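Ralow Box Board 143
Archival storage board for flat and folded boxes

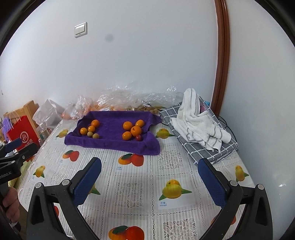

Ralow is a solid grey-white board made for boxes, folders and trays that will hold paper for a long time. It is made at the Stukley mill from bleached cotton and wood pulp, buffered with calcium carbonate and sized without alum. The surface is smooth on the outer face and slightly toothed on the inner face, so that labels and paste hold well.

We have stocked the board since the mill stopped making its older laminated grade. Customers who used that grade will find Ralow a little stiffer across the grain. It creases cleanly with a bone folder up to the middle weight. The heaviest weight should be scored first, on the outside of the fold.

Sheet size
103 x 143 cm, grain long. Half sheets are cut to order and should be treated as untrimmed on the cut edge.

Weights
Light - for folders, wrappers and four-flap enclosures
Medium - for drop-front boxes and trays
Heavy - for large boxes and portfolio covers

Colour
Grey-white on both faces. There is some variation between makings. If you need a run of boxes to match, please order all the board together and tell us it is for one job.

Packing
Light and medium weights come in packs of 28 sheets, heavy in packs of 13. Single sheets can be bought over the counter at Skistham but are not sent by carrier, as they arrive bent however well we wrap them.

Storage
Keep the board flat, in its wrapper, in the room where it will be used. Leave it there overnight before cutting. Board brought straight in from a cold van will curl when it is opened and may not go back.

Cutting
Any board chopper or heavy guillotine will do. With a knife, use several light passes on the heavy weight. Adhesives such as wheat starch paste and neutral EVA both work, though paste needs longer under weights than on most boards - allow a full day for the medium.

Ready-made boxes
Sukprasert boxes are made from the medium weight and come in 8 sizes, flat or made up. Other sizes can be made from your measurements. Give the height, width and depth of the contents in millimetres and we will add the clearance. Made-up boxes take almost three weeks, longer in July when the workshop closes for part of the month.

Samples and orders
Sample cards with all three weights are free. For board, write to Waraporn Wannasri in sales. Questions about box sizes go to Uthai Sriwong in the workshop, who is at the bench until 4 pm. Please quote the weight and grain direction on every order.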